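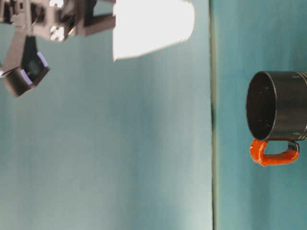

Recep Güler told me over the phone that the boring demonstrations are the ones a learning system needs most, and I didn't believe him until I'd sat in on a session at Niltar. I went out there on 17th December expecting clever math. What I got was mugs - the same pick, over and over, with somebody at the controls the whole time.

Hafþór Mogensen does most of the driving, and he's very funny about it. "My mother thinks I program robots," he said. "I pick up cups!" They had 700 recordings of the mug task by then, and he'd made a good share of them himself (he says his wrists can tell).

I asked what makes an example bad. I figured he'd say dropping the mug, but no. "A drop is fine if I go back and get it," he told me. "What hurts is when I hesitate. I stop in midair to think, and the model learns to stop in midair too." In October they threw out 53 recordings for exactly that, all from one long afternoon when everybody was tired and kept pausing before the grasp.

So now they work in short blocks and swap drivers. Between tries the mug gets moved or turned, handle this way, handle that way, and Hafþór tries hard to forget where it was last time. "You get a favorite spot without noticing," he said. "Then the robot has a favorite spot, and that's your fault."

I wanted to know if he ever gets bored. He laughed and said sure, by the second hour, and that's when he hands over the controls and goes to label the morning's recordings, a job he likes even less. Recep has promised him a new object after the holidays. Hafþór is hoping for a spoon.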